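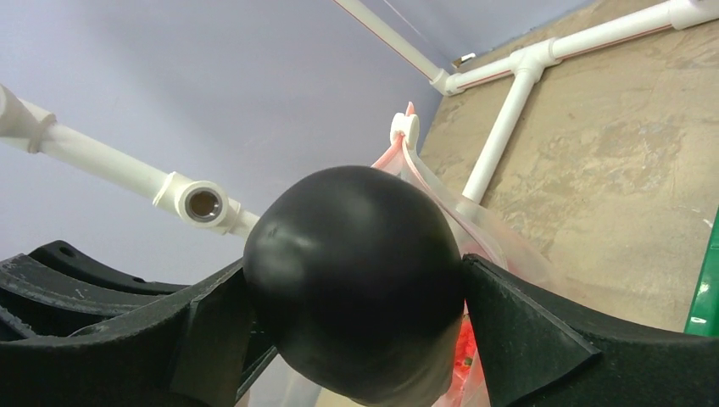 건조기에 양모 볼을 몇 개나 넣어야 하나요?

평소 빨래라면 두 개로 시작하시고, 이불처럼 부피가 큰 빨래라면 상자에 든 걸 전부 넣으시면 됩니다.

3장. 양모 볼 길들이기와 첫 건조

2장에서 건조기 수평까지 맞추셨다면 이제 볼을 꺼낼 차례예요. 저는 Trisura 건조 볼 세트를 처음 받았을 때 포장을 뜯자마자 수건이랑 같이 돌려 버렸는데요, 그랬더니 흰 수건에 털이 잔뜩 묻어 나왔어요(그 수건은 지금도 걸레로 잘 쓰고 있습니다). 여러분은 순서대로 해 주세요!

3.1 처음 쓰기 전에

1. 볼을 모두 꺼내서 종이 띠와 실리카겔 봉투를 빼 주세요. 봉투가 볼 사이에 끼어 있을 때가 많으니 상자 바닥까지 꼭 보시고요.

2. 손바닥으로 볼 표면을 한 번씩 쓸어 주세요. 겉에 떠 있는 털은 떼어 내시되, 길게 박힌 털을 잡아당기지는 마세요. 속이 같이 풀려 나옵니다.

3. 얇은 면 주머니나 세탁망에 볼을 넣고 입구를 묶습니다.

4. 찬물 울 코스로 한 번 돌려 주세요. 세제는 넣지 않으셔도 돼요.

5. 주머니째 건조기로 옮겨서 낮은 온도로 40분 돌립니다. Corside 건조기를 쓰시는 분은 '섬세' 코스를 고르면 되고, Vonau 모델은 코스 이름이 달라서 '저온'을 찾으셔야 해요.

6. 꺼내서 하룻밤 그냥 두세요. 겉은 말라도 속에 물기가 남아 있을 수 있어요.

참고: 색이 진한 볼은 흰 빨래와 만나기 전에 헌 수건이랑 한 번 더 돌려 보세요. 수건에 물이 들면 5번까지를 한 번 더 반복하시면 됩니다. 저는 남색 세트로 두 번 했어요.

3.2 평소 건조

1. 먼저 보풀 필터를 비웁니다. 이거 빼먹으면 볼을 아무리 넣어도 소용없어요.

2. 빨래를 한 장씩 털어서 넣으세요. 특히 침대 시트는 뭉친 채로 넣으면 볼을 통째로 감싸 버립니다.

3. 볼은 빨래 위에 얹지 말고 중간중간 끼워 넣어 주세요.

4. 온도는 평소대로, 시간은 60분으로 맞춥니다. 습도 감지 기능이 있는 건조기라면 자동으로 두셔도 괜찮아요.

5. 끝나면 볼부터 세어서 바구니에 담으세요. 이불 커버 귀퉁이랑 후드 모자 속, 이 두 군데가 단골로 숨는 자리랍니다.

주의: 향을 내려고 에센셜 오일을 볼에 떨어뜨리는 방법이 많이 돌아다니는데, 저는 권하지 않아요. 기름이 밴 섬유를 뜨겁게 돌리면 불이 날 위험이 있습니다. 향이 필요하시면 다 마른 빨래를 갤 때 향 주머니를 같이 넣어 두세요.

주의: 강아지가 있는 집에서는 볼을 뚜껑 있는 통에 보관해 주세요. 털 뭉치를 삼키면 큰일 나요.

3.3 소리가 거슬릴 때

처음 며칠은 통통 튀는 소리가 꽤 납니다. 빨래가 적을수록 더 커지고요. 이럴 때는 볼을 하나 빼거나 수건을 한 장 더 넣어 보세요. 그래도 쇠 긁는 소리가 난다면 볼 탓이 아닐 가능성이 크니, 건조기를 멈추고 완전히 식힌 다음 드럼 안에 동전이나 단추가 없는지 살펴보세요.

3.4 정전기가 그대로일 때

저희 집은 1월만 되면 양말이 스웨터에 들러붙어서 안 떨어졌어요. 해 보니 제일 효과가 좋았던 건 합성 섬유를 따로 돌리는 거였고, 그다음이 건조 시간을 줄이는 거였습니다. 너무 바싹 말리면 볼이 있어도 정전기가 생기거든요. 그래도 안 되면 볼 하나에 분무기로 물을 살짝 뿌려서 마지막 몇 분만 같이 돌려 보세요.

3.5 손질과 교체

표면에 보풀이 일면 가위로 짧게 다듬어 주세요. 면도기형 보풀 제거기도 되는데, 세게 누르면 구멍이 나니까 살살요. 볼이 납작해졌거나 실 끝이 길게 풀려 나왔다면 바꿀 때가 된 거예요. 교체용 볼은 Jelínek 매장에서 낱개로도 팔고, 주문하실 때 품번 1728을 말씀하시면 같은 크기로 찾아 줍니다.

참고: 젖은 볼을 비닐봉지에 넣어 두지 마세요. 냄새가 배면 3.1의 3번부터 다시 하셔야 합니다.

다음 장에서는 이불 건조와 중간 뒤집기를 다룹니다.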